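Kusdale Rules for Simulated Kitchen Tasks
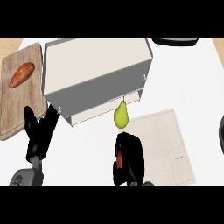 This page was last edited on 8 Sep 2019.

The Kusdale Rules for Simulated Kitchen Tasks, usually shortened to the Kusdale Rules, are a set of good-practice rules for building, running and reporting robot tasks in a computer-simulated kitchen. They apply mainly to two-armed robots working at a counter with food items, drawers, cabinets and mats. The rules are voluntary. They do not cover the safety of real machines.

Background

The rules grew out of work at Akande, a robotics software firm, and the Hinska laboratory, which had been trading task files for several years. Each group scored its own runs, and the scores often disagreed. In one case a drawer task was marked as passed by Akande and failed by Hinska on the same recording, as Akande looked only at where the object ended up and Hinska also required the drawer to be shut.

Gillespie Mackay, then at Hinska, wrote the first draft as a set of notes on naming and scoring. The notes were merged with Akande's internal checklist and issued as the first edition in March. The second edition, which is the one in use, has 11 sections and a short annex on file naming.

Scope

A task falls under the rules if it takes place on a fixed work surface, uses at least one gripper, and has a goal that can be stated in one sentence. "Put the pear in the drawer" is within scope. "Tidy the kitchen" is outside it and has to be split into smaller tasks first.

Walking robots, and tasks in which a person shares the workspace, are left out.

Scene layout

Every item on the counter must be listed in the task file, including items that play no part in the goal. A sweet potato on a cutting board is listed even when the task concerns only a pear and a drawer. Items of this sort are called bystanders. They may be moved between runs within limits set in the file, but they may not be removed without a new version number.

Furniture such as a cabinet is listed separately from loose items. The file must say which parts can move and how far. Knobs and handles are named individually. A part that looks as though it can be pulled but is fixed in the model must be marked "fixed".

Printed or patterned surfaces, such as a placemat with a border, are treated as bystanders unless the goal refers to them.

Use of the two grippers

Left and right are always given from the robot's side. The earlier notes allowed either convention, and old task files should be checked before they are reused.

The task file states whether each gripper is required, allowed or idle. An idle gripper must stay clear of loose items for the whole run. Where one gripper opens a drawer and the other carries an object, the file must say whether the two actions may overlap. If it is silent, overlap is allowed.

Grasping and release

An object counts as held when both sides of the gripper have touched it and it has left the surface. A single still picture is not accepted as proof of a grasp, and the run log must be supplied with it. This rule was added in the second edition after reviewers disagreed over pictures in which an object was close to the fingertips.

Release is counted from the moment contact ends. An object that falls into the drawer from above is a pass unless the file sets a height limit. Objects that pass through a wall of the drawer because of an error in the physics make the run void. Void runs are reported, but they are left out of the score.

Run length

A run may last up to 2000 simulation steps. Longer tasks need a written reason in the file. The clock starts with the first commanded motion of either arm.

Reporting

Reports give the number of runs, passes, failures and void runs, along with the version of the task file. Recordings must be kept in full. Shortened or sped-up clips may be published if they are labeled as such.

Results from simulation must be described as simulated in the title or the first paragraph of a report. Results from a real robot may be added, but in a separate table.

Adoption and criticism

The rules are used by Akande and Hinska and were later taken up in the Zillirov task library, where files that do not follow them are tagged "unchecked".

The main criticism concerns the bystander rule, which some users find slow to apply in crowded scenes. Others have said that the definition of a held object does not suit suction tools. Mackay has replied that suction was never meant to be covered.

See also

Zillirov task library
Drawer tasks
Two-arm manipulation
Robot simulation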